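The Irndale Bus

Andor Gál missed the Irndale bus by the length of the post office.

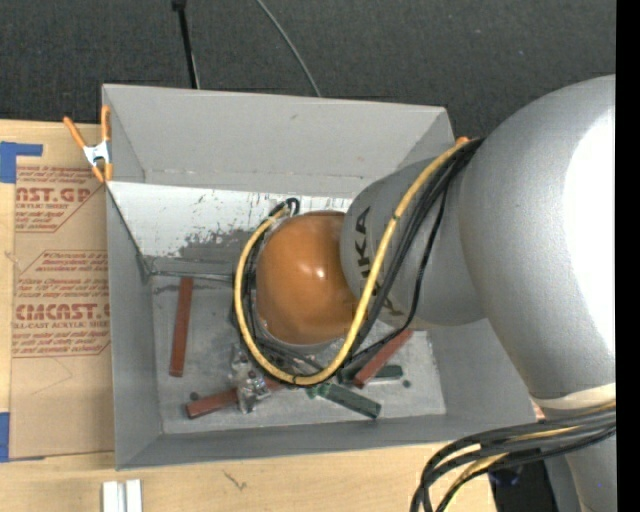 The next one was at 6, so he sat on his suitcase and read his sister's letter again. She had painted the spare room a colour called Drimstead, and she hated it. Their father's harmonium was still in the hall. Would he please take it in June?

He had no room for a harmonium. He had 164 dollars and a flat above a bakery.

When the bus came he gave the driver the fare - exact change - and started working out where to put it.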